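The Play Kitchen Grows Up, Sort Of

August 12, 2012

The toy kitchen I had in 1975 was a cardboard box with 4 circles drawn on top. It lasted until it rained. The one the catalogs pushed all through July costs 300 dollars before you buy a single pretend vegetable, and I went to the Terkcombe toy fair wanting to dislike it.

I mostly managed. Murnard, the big name in the hall, talks a lot about realism. Fine, but a child who wants soup will make it in a shoe. What the money buys is a look -- white counters, subway tile, a real steel pot -- and the look is aimed at whoever holds the wallet. 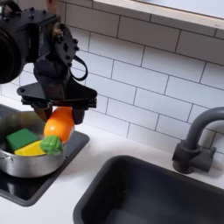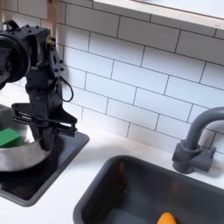

Toy food in a steel pot, a green sponge in a metal bowl, wooden utensils on the tile.

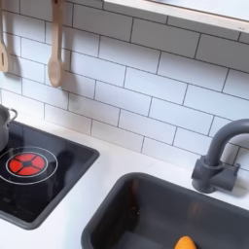
A reader in Tradach wrote after my last column to say I had it backwards. Her two boys ignored their plastic set for a year, she said, and then played for a whole winter once she gave them a real saucepan and a dishcloth. The washing up was the part they fought over.

I'll grant her the saucepan. A saucepan is cheap, though, and you probably own one. The Matoušek set at the far end of the hall came with 8 pieces of food and no kitchen at all, and I would start there. Put a stool next to it and see if anyone asks for tile.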